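¿Cómo sabe el teléfono dónde estás?

Cuando abres un mapa en el móvil aparece un punto azul. Ese punto eres tú, o más bien tu teléfono. Para colocarlo, el aparato escucha señales que vienen del espacio.

Alrededor de la Tierra giran satélites a unos 20.000 kilómetros de altura. Cada uno lleva un reloj muy exacto y envía todo el tiempo el mismo tipo de mensaje: quién es, dónde está y qué hora marca. El teléfono mira cuánto ha tardado en llegar cada mensaje y con eso calcula la distancia. Con un solo satélite no basta. Necesita por lo menos cuatro para saber el lugar y corregir su propio reloj.
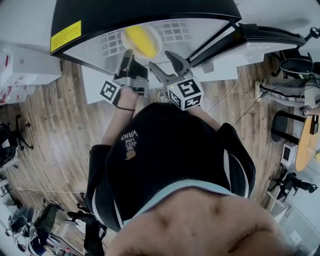
Dentro de los edificios las señales llegan débiles, porque los techos y las paredes las frenan. Entonces el teléfono usa otra pista: las redes wifi que tiene cerca. Hay listas enormes que dicen en qué sitio está cada red. En Zisville, por ejemplo, la empresa Istivix apuntó 1390 redes para hacer el mapa del centro comercial Dunbar.

También ayudan las antenas de telefonía – las torres altas que ves junto a la carretera. Son menos precisas. A veces el error es de 100 metros y a veces pasa de 1000.

¿Quién puede ver dónde estás? Las aplicaciones tienen que pedir permiso. Si un juego te pregunta por tu ubicación, habla con una persona mayor antes de pulsar «Permitir». El permiso se puede quitar después en los ajustes.

Palabras nuevas
Satélite: objeto que gira alrededor de un planeta.
Ubicación: lugar donde está algo o alguien.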